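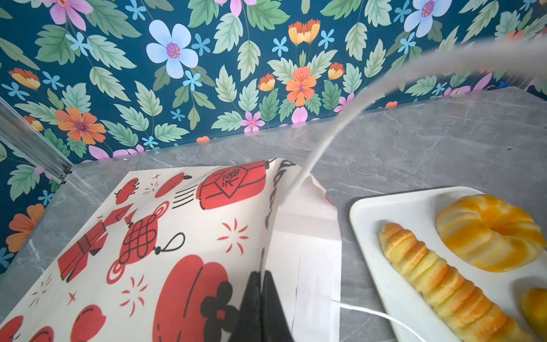 Papiertüte auf der grauen Platte, dahinter die Blumentapete

2020-02-07, Werkstatt, Auftrag 1582 (Kastenfenster Ukton)

So, die Flügel von der Gartenseite sind jetzt alle von den Bändern und ich habe endlich mal in Ruhe draufschauen können. Vorweg: Es sieht besser aus, als ich nach dem Aufmaß gedacht hatte! Die Außenflügel haben unten am Wetterschenkel die üblichen schwarzen Stellen, aber mit dem Ahle-Test komme ich nur an zwei Flügeln richtig tief rein, beim Küchenflügel und bei dem schmalen neben der Haustür. Beim Rest ist das Holz unter dem Lack noch richtig gut, engringige Kiefer, so was kriegt man heute kaum noch.

Kitt: eine Katastrophe, na ja, eine halbe. Irgendwer hat in den Achtzigern oder so mit Silikon drübergeschmiert, und zwar großzügig. Das Zeug geht nur mechanisch runter, und überall, wo ein Rest bleibt, hält der neue Leinölkitt nicht. Also bitte wirklich mit dem Fingernagel nachfühlen, bevor jemand grundiert. Der alte Kitt darunter ging mit der Infrarotlampe sehr schön weich, ich habe den Strahler auf mittlerer Stufe gelassen und immer ein Stück Alublech vor die Scheibe gehalten. Trotzdem hat es mir eine gerissen (die obere im Küchenflügel, die hatte allerdings vorher schon einen kleinen Ausbruch an der Ecke). Ärgerlich, das ist noch gezogenes Glas mit Schlieren. Ich frage mal bei Nowakowski, ob die noch alte Scheiben im Lager haben, ansonsten nehmen wir Restaurierungsglas. Breite im Falz 69 cm, Höhe messe ich noch mal, meine Notiz vom Aufmaß kann ich selber nicht lesen.

Geschliffen habe ich mit 80er Korn, Profile nur von Hand und mit dem Ziehklingensatz. Bitte die Maschine von den Sprossen fernhalten, die sind so zierlich, da ist die Kante schneller rund, als man schauen kann. Alles mit Absaugung und Maske, beim Weiß in der untersten Schicht gehe ich von Blei aus, bis mir jemand das Gegenteil zeigt. Schleifstaub in den grauen Sack, zubinden, beschriften.

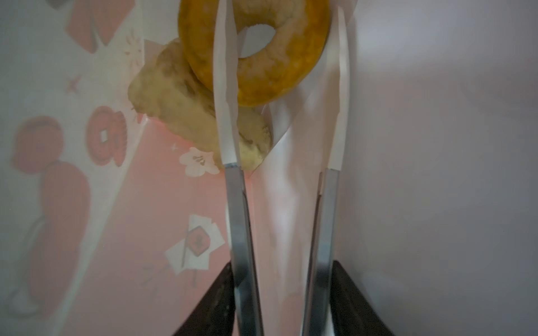 Grundierung ist so ein Thema. In der Werkstatt waren heute früh 11 Grad, und da wird das mit dem Leinöl eine zähe Geschichte. Ich habe das Halböl im Wasserbad angewärmt und auf einen Probeflügel gestrichen, zieht gut ein, aber ich traue dem Trocknen bei der Temperatur nicht. Nächste Woche stelle ich die Flügel in den hinteren Raum, da läuft wenigstens der Ofen. Öllappen bitte in den Blechkübel mit Wasser, wie immer, keine Ausnahmen, auch nicht »nur kurz«.

Farbton: Die Kundschaft schwankt immer noch zwischen dem gebrochenen Weiß und dem Graugrün. Ich habe beide aus der Arell-Karte auf ein Brett gestrichen, je zwei Anstriche, und das Brett draußen an die Nordwand gelehnt. Mein Herz hängt ja am Graugrün, das passt einfach wunderbar zum Putz, und an der Befundstelle am Stock war ganz unten auch irgendwas Grünliches! Kann aber genauso gut nachgedunkeltes Öl sein, darauf will ich mich nicht festlegen. Ich schabe da noch mal eine kleine Treppe frei, am besten oben unter dem Beschlag, wo keine Sonne hinkam.

Beschläge: Die Einreiber sind komplett, bis auf eine Olive. Die Winkelbänder habe ich in Tüten gepackt und die Nummer des jeweiligen Flügels draufgeschrieben, Schlitzschrauben sind mit drin. Bitte nicht zusammenschütten, die sind alle minimal unterschiedlich lang und die Löcher im Holz danken es uns. Rost mit der Topfbürste, danach dünn Öl, kein Zinkspray.

Reparatur Wetterschenkel: beim Küchenflügel setze ich ein neues Stück an, schräg geschäftet, Lärche liegt noch vom Projekt Stillidari im Regal. Beim schmalen Flügel überlege ich noch, ob ich nur ausspachtle oder doch gleich den ganzen unteren Schenkel tausche. Die Zapfen wackeln nämlich auch. Eigentlich weiß ich die Antwort schon, ich drücke mich nur vor der Arbeit.

Noch offen: Tropfkante nachschneiden, Glas anfragen, Höhe messen, neue Ziehklingen bestellen (die schmale ist durch). Die Flügel kommen frühestens im Mai wieder rein, bis dahin bleiben die Innenflügel zu und außen die Platten vor den Öffnungen. Kitt reicht noch für die kleinen Scheiben, für die großen muss ich einen neuen Eimer aufmachen.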